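News › Services › Cable collection

Meslow Library has opened a collection point for unwanted cables and chargers, following a trial in February. Residents may now hand in leads of any type at the Goker Road entrance during normal opening hours.

Items are laid out on a wooden table, untangled and wound into coils before they are stored. Up to 10 cables may be left on each visit.
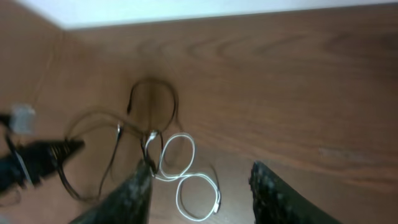 Leads which are fit for further use will be offered free of charge to local schools and clubs. The remainder will go to the Bandberg recycling centre, where the metal is recovered. The trial brought in 99 leads — more than the library had expected — and the storage space has been enlarged accordingly.

Residents are asked to wind each cable loosely before bringing it in. Tight bends near the plug can damage the wires inside.
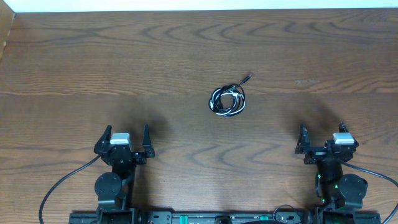 Can damaged cables be handed in?
Damaged cables are accepted, provided that they are placed in a separate bag and marked as faulty.

Batteries, extension reels and light bulbs cannot be taken at the library. These should be brought directly to Bandberg.

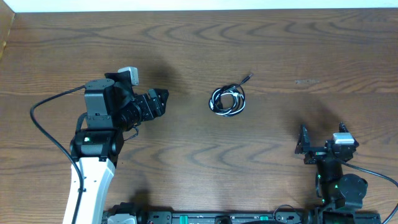

Communications Officer, Meslow Library Service
June 2024

A second collection point is planned at the Løken branch, which has space for 16 storage boxes. Opening times for that branch will be published on the noticeboards at both sites.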